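Drundmont House, guest rooms and shared areas
Monthly safety check, March
Checked by: Aba Wumbei
Rooms covered: ground floor, first floor, laundry, rear stairs

Mark each item OK, Action or Not checked. Write the comment on the same day as the check. Anything marked Action goes on the Worku job sheet before the end of the shift.

1. Smoke and heat alarms

1.1 Alarm sounds when test button is held. OK
Comment: All sounded. The one outside Room 4 is quieter than the rest. Battery changed and tested again, no real difference. Replacement ordered.

1.2 Alarm heads clean and not covered. Action
Comment: Dust on both heads in the laundry. Use the soft brush on the vacuum, not a damp cloth.

1.3 Alarm log signed. OK

2. Escape routes

2.1 Front and rear doors open from inside without a key. OK

2.2 Rear stairs clear. Action
Comment: Folding cot and two bags of spare pillows on the half landing. Moved to the linen store. Same comment as last month. The cot needs a proper place, and the linen store is nearly full.

2.3 Emergency lights stay on during test. OK
Comment: 30 minutes, all still lit at the end.

3. Beds and bedding

3.1 Frames steady, no loose bolts or sharp edges. Action
Comment: Single bed in Room 2 rocks at the head end. Tightened by hand for now. Needs the long hex key, which is not in the toolbox.

3.2 Bunk ladder fixed at top and bottom. OK

3.3 Bedding kept clear of heaters. Action
Comment: In Room 5 the bed has been pushed up to the convector heater, and the cover was touching the grille. Bed moved back. Please leave 30 cm, and tell the cleaners too.

3.4 Children's covers and blankets free from loose threads and torn hems. OK
Comment: The thick ones take two cycles in the dryer. Check the middle of the fold before putting them away, as that is where the damp stays.
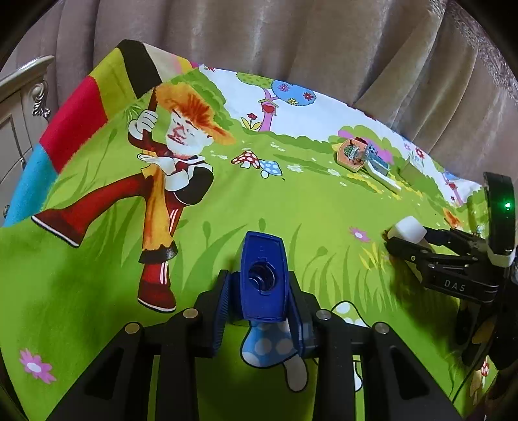
Photo: Plistura / Ondville Guest House Group

3.5 Mattress labels present and readable. OK
Comment: Label on the Room 1 double is faded but can still be read. Look again next time.

4. Windows and blinds

4.1 Restrictors fitted and working upstairs. Action
Comment: Room 6 left-hand window opens past the restrictor if pushed hard. Window locked and room taken off the booking list until it is fixed.

4.2 Blind cords secured to the wall. OK
Comment: The cleat in Room 3 has been painted over but holds.

5. Electrical

5.1 Plugs and leads free from damage. Action
Comment: Bedside lamp in Room 2 has a split in the flex near the base. Removed from use, tagged, and left in the office.

5.2 No extension leads joined together. OK

5.3 Dryer lint filter cleaned. OK
Comment: Last signed for at 10 a.m. The sheet on the wall is full and wants replacing.

6. Water

6.1 Unused taps and showers run. OK
Comment: Room 6 added to the list while it is closed.

6.2 Hot tap temperature recorded. Not checked
Comment: Thermometer battery flat. To be done with the first aid box check.

Carried over from last month: outside light by the bin store, still waiting for the electrician.

Signed: A. Wumbei
Copy to: Drundmont office, Worku Maintenance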